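Preguntas frecuentes sobre el préstamo y la devolución de equipaciones

Servicio de Deporte Escolar de Gerville
Texto revisado el martes, 12 de septiembre de 2023

¿Quién puede solicitar una equipación en préstamo?

Pueden solicitarla las familias de los alumnos inscritos en cualquiera de las actividades deportivas municipales, así como los clubes adheridos al programa Gbeho. La inscripción debe estar confirmada en el momento de presentar la solicitud. Las listas de espera no dan derecho a préstamo.

¿Qué prendas incluye el préstamo?

Una camiseta de competición, un pantalón corto y un par de medias. El calzado, las espinilleras y la ropa térmica corren por cuenta de cada familia. Los porteros reciben además una segunda camiseta de manga larga, que figura como prenda aparte en el recibo.

¿Debe abonarse una fianza?

Sí. La fianza asciende a 17 euros por equipación y se abona mediante el formulario de pago del portal. Quedan exentos los hogares beneficiarios de la ayuda municipal al deporte, previa presentación de la resolución correspondiente.

¿Cómo se elige la talla?

El proveedor de las prendas, Sosier, utiliza tallas infantiles por estatura y tallas de adulto por contorno de pecho. La tabla completa puede consultarse en el mostrador de recogida. Los cambios de talla se admiten durante los 9 días siguientes a la entrega, siempre que la prenda no haya sido marcada ni modificada.

¿Cómo deben lavarse las prendas?

Se lavarán del revés, en agua fría y con colores similares. No se admite el uso de lejía, suavizante ni secadora. El suavizante reduce la transpirabilidad del tejido y la secadora puede despegar los números estampados – ambas circunstancias se consideran daño imputable al usuario.

Antes de doblar la camiseta conviene sacudirla y extenderla sobre una superficie lisa, con las costuras laterales alineadas. No debe plancharse sobre los estampados.

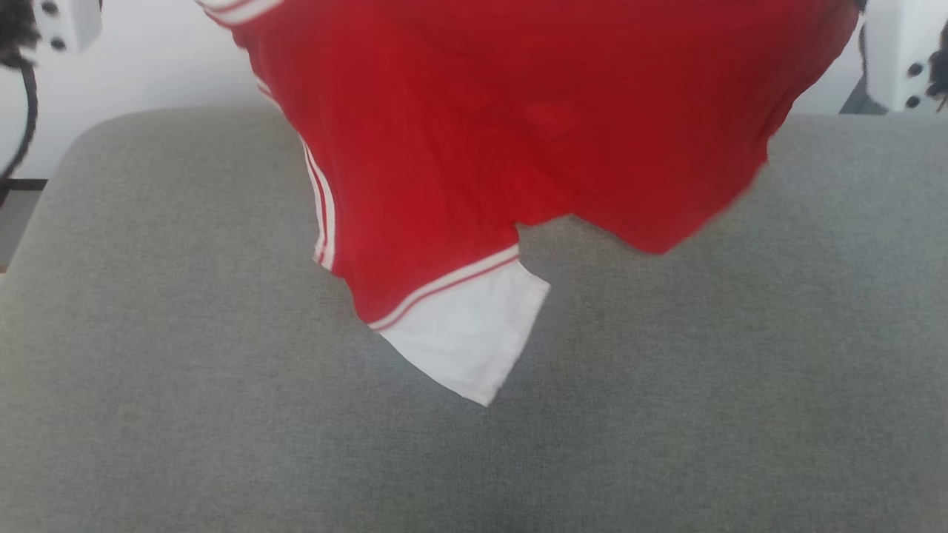

¿Se puede escribir el nombre del alumno en la camiseta?

Únicamente en la etiqueta interior y con rotulador textil. Los nombres bordados o termoadheridos no están permitidos, dado que las prendas se reasignan al finalizar el curso.

¿Cuándo y dónde se devuelve la equipación?

La devolución se efectúa durante el mes de junio en el almacén Wukinell, en el horario publicado en el portal. Las prendas se entregarán limpias, secas y en una bolsa cerrada, acompañadas del recibo. La persona que realice la entrega puede ser distinta del titular si presenta una autorización firmada.

¿Qué ocurre si una prenda se pierde o se deteriora?

El desgaste normal no genera cargo alguno. En caso de pérdida, rotura o mancha permanente, el importe de reposición se descontará de la fianza. Si el importe fuera superior, se emitirá un recibo por la diferencia. Los hogares exentos de fianza deberán consultar el artículo 47 del reglamento del servicio.

¿Cuánto tarda en devolverse la fianza?

El reembolso se ordena una vez revisadas las prendas y se ingresa en la cuenta indicada en la solicitud. Si el número de cuenta ha cambiado, deberá comunicarse por escrito antes de la devolución.

¿Cómo se presenta una reclamación?

Mediante el formulario 549, disponible en el portal y en el registro municipal. Es necesario adjuntar copia del recibo de préstamo. Las reclamaciones presentadas por teléfono no se tramitan.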